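Trirkby social group - minutes, April 2020

Notes by me, Sioned Powell, so blame me for the spelling. Apologies came from Gatti's end of the building (all of them, as it happens, they were on a call). March's minutes were agreed, with one grumble over how long they were.

1. The drinks table

We spent most of the meeting on this one! The dispensers are staying on the white table, each on its own steel drip tray, with the dark one next to the clear one.

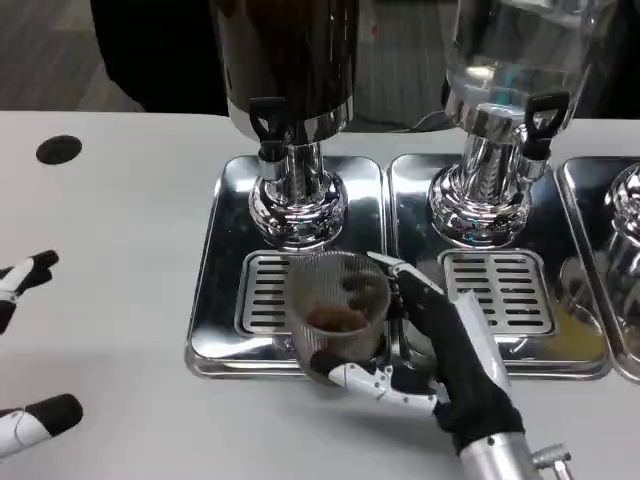
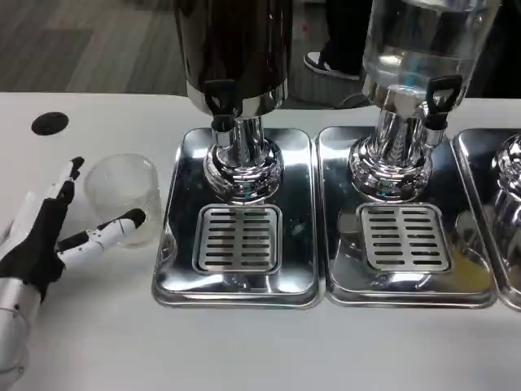
2. What we agreed about it

The slotted grates are to be lifted out and rinsed at the end of every day - the trays show every smudge and I for one can't walk past them. Cups stay as the short clear plastic ones for now. We have 521 left in the cupboard, and Vadatum want up to 50 for their open afternoon, which seemed fair enough to everybody. I asked for proper mugs again (third time of asking) and was told to bring a price next month, so I will.

3. Money

The kitty stands at 1,644 pounds. Joltance have paid their share for the quarter, Vadatum haven't yet, and I'm to send them a friendly nudge.

4. Anything else

The fridge shelf is still cracked. Someone has left 3 jars of the same chutney in there - please take them home or label them. There was a longish chat about biscuits, nothing decided.

Next meeting same room, same time, and I'll bring the mug prices.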